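# 讲稿备注:机器到底能不能收桌子

(给自己看的,照着讲就行,别念。四十分钟的场子,讲到三十五分钟就收,留点时间给大家提问。)

## 开场

先别上幻灯片,先问一句:昨天晚上谁洗的碗?

等手举起来。每次都有人左右看看旁边的人再举,挺好玩的。然后接着问:要是有台机器,一晚上能帮你洗完,但是要洗到凌晨三点,还会碎一个盘子,你要不要?上次在 Ilberg 讲的时候,居然有小半个屋子的人说要!我当时愣了一下,后来想想也对,反正人睡着了,它慢就慢呗。

这个问题后面要用,记得把答案记住,讲到“慢”那一节的时候再拎出来。

自我介绍一句话带过。我做了好几年夹爪和示教数据,之前在 Pulomden 的车间里待过,现在主要折腾家务这一块。别讲履历,没人想听。

## 第一段:大家以为难的,和真正难的

这里语速放慢一点。

我妈一直觉得机器人最难的是“聪明”,就是你说一句话它能听懂。我跟她讲,现在听懂话这事儿已经不太愁人了,你跟它说“把盘子收到架子上”,它大概率知道你说的是哪个盘子、哪个架子。愁人的是后面:手伸过去,捏住,抬起来,转个方向,放下,松手,手再缩回来的时候别把盘子带倒。

最后那个“缩回来”请务必讲一下!我自己在这上面栽过好多次。盘子放得漂漂亮亮,松手,手指头往回一撤,指垫有点粘,盘子跟着歪过来,哐。前面的动作全对,最后一厘米完蛋。做演示视频的人最爱在松手那一刻剪掉,你们以后看视频可以留意一下,看它剪在哪儿。

(这里一般会有人笑,停一下。)

然后讲车间的对比。Pulomden 那边有一条线,机器往托盘里码零件,码得又快又稳,几年了,没什么好说的。为什么?零件每次都从同一个地方来,朝同一个方向,光线是固定的,托盘有定位销。有个老师傅跟我说,这不叫机器会干活,这叫人把活儿给它摆好了。我觉得他说得特别准,我后来每次写方案都会想起这句话。

家里谁给你摆好?没有人。家里的活儿本来就是因为东西没摆好才叫活儿。

## 第二段:拿盘子说事

这一段是今天的重点,多花点时间,可以讲细一点。

盘子这东西看着简单,圆的,硬的,不会跑。可是它平放的时候特别难下手,边缘离桌面就那么一点点缝,两根手指要么插不进去,要么插进去了把桌布一起捏起来。人是怎么做的?人会用一根手指按一下盘子的一边,让另一边翘起来,或者干脆把它拖到桌子边上再抓。这些小动作我们自己根本不觉得是动作,直到你想教给机器,才发现每一个都得单独教。

立起来就好办多了。盘子竖着,两边都是空的,手指一左一右夹住就行。所以我们录数据的时候有一阵子偷懒,老是从竖着的盘子开始录,结果模型学得飞快,成功率漂亮得不得了,大家都很高兴。然后把盘子放平,它就傻了,手悬在上面,抖两下,不动了。
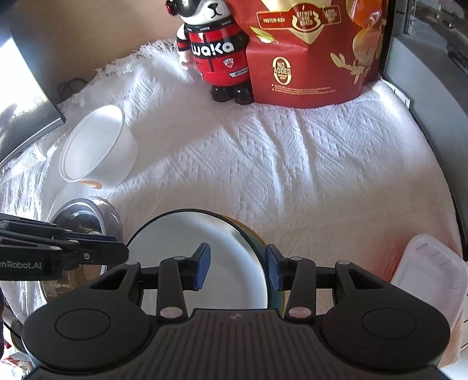 所以这里要老老实实跟听众承认,我们报出来的数字,一大半取决于起始姿势怎么摆。我在 Yao 那个项目上录过 600 条示范,听着不少吧?其中盘子平放的只有 40 条。那你猜它会什么、不会什么?它会的就是我录得多的。这道理一点都不高深,可是当时我真的是录完了才去数的,丢人归丢人,该讲还是讲。

再说表面。釉面的盘子会反光,太阳一晒,摄像头看过去一块白,白盘子再放在白的东西上面,边都找不着。不锈钢碗更坏,它里面映的是整个屋子,你动它也动。有段时间我们的模型会去抓碗里映出来的东西,手往碗里戳,特别认真地戳,我拍了一段发到群里,Wafula Nyaga 回了我一句:“它比我家猫还执着。”

(Wafula 如果在现场就指一下他。不在就算了。)

还有软的东西。毯子、桌布、零食袋子,它们一碰就变形,一变形,刚才算好的位置就不作数了。毯子上有褶,盘子放上去就不平,不平就会滑。实验室里大家都爱用硬桌面,我理解,我也爱。可是家里到处都是软的,床上、沙发上、地毯上,小孩儿在哪儿吃,碗就在哪儿。

## 第三段:手持夹爪这条路

这一节听众里可能有做硬件的,会问得比较细,讲的时候别绕。

早几年要录示范,得先有一台机械臂,人在旁边用手柄遥控。又贵又慢,一个下午录不了几条,遥控的人还容易烦躁,烦躁了动作就难看,难看的动作也进了数据。后来大家改成手里拿一个夹爪,直接用它去干活,摄像头跟着手走,录的就是手看到的东西。好处太明显了:不用等机械臂,去谁家都能录,厨房、阳台、宿舍,拎个箱子就走。

坏处也得说。第一,人的手腕太灵了。你拿着夹爪随便一拧就过去了,换到机械臂上,同样一拧,关节到头了,它得绕一大圈。第二,人会“作弊”,眼睛看的比摄像头多得多。摄像头根本没拍到的东西,你瞟一眼就知道在哪儿,手就直接过去了。模型从画面里学不到你为什么突然往左走,它只会觉得,哦,这种时候应该往左走。

我的土办法是录的时候盯着屏幕看,尽量不看实物。一开始特别别扭,像对着镜子剪刘海,练两天就好了。Rorulow 那边有个做法更狠,直接让录的人戴个帽檐很大的帽子,只能看见屏幕。我试过,脖子疼。

指垫也提一嘴。软的指垫夹瓷器舒服,不容易打滑,可它会脏,沾了油以后摩擦就变了,模型不知道。我现在每录一轮就擦一遍,擦指垫这件事写进了我们的流程,排在第一条,比标定还靠前。

## 第四段:那现在到底行不行

好,绕回来回答题目。

我的看法是:单个动作,行。把一个盘子从这儿拿到那儿,东西少,光线还可以,盘子没叠在一起,现在像样的系统都能做。一整件事,还差口气。收一张桌子要十几个动作接着来,每一个都挺靠谱,接在一起就不靠谱了,中间任何一步歪了,后面全跟着歪。我们自己测过一回收桌子,13 件东西,碗、盘子、盒子、袋子什么的都有,它自己从头到尾收对了 6 件,剩下的要么抓空,要么放歪,要么干脆当作没看见。

六件!我那天还挺高兴的。讲给我妹妹听,她说那剩下七件不还是我收吗,我还得先把它挡路的手挪开。

(停。让大家笑。)

所以我不太喜欢问“能不能”,我更想问的是,它错了以后会怎么样。抓空了,知不知道自己抓空了?知道的话会不会再试一次?试第三次还不行,会不会停下来叫人?我宁愿要一台收六件就停下来喊我的,也不想要一台收了十件、把第十一件推到地上还接着往下干的。

这时候把开场的问题拎回来:慢没关系,凌晨三点也没关系,但是它碎了一个盘子以后,踩不踩那些碎片?看看刚才举手说“要”的人还要不要。

车间里其实也一样。Pulomden 那条线出错了有光栅,有急停,有人在旁边。家里没有光栅,家里有猫。

## 备用:可能会被问到的

**“几年能进家?”** 别报年份。上次我报了,被人截图了。可以说我自己家打算先让它管一件事:把晾干的碗从架子上收进柜子。东西固定,位置固定,时间不急,碎了也是我的碗。

**“是不是数据够多就行了?”** 多当然好,但看多在哪儿。同一张桌子同一个盘子再录一千遍,不如换一户人家录一个下午。去别人家录的时候让人家别收拾!千万别收拾!每次去,人家都提前收拾得干干净净,我还得请人家再弄乱一点,特别不好意思。

**“两根手指够不够?”** 收盘子够。拧瓶盖勉强。撕包装袋不够,我试过,最后是我撕的。

**“叠在一起的盘子怎么办?”** 老实说不会。我们现在是一个一个来,叠着的那种,先请人分开。这块谁有好主意,散场以后来找我聊,我请喝咖啡。

## 收尾提醒

夹爪带一个去现场,让大家传着捏一捏,比讲十分钟都管用。记得充电。记得带个盘子,上次忘了带,跟会场食堂借的,人家追到门口来要。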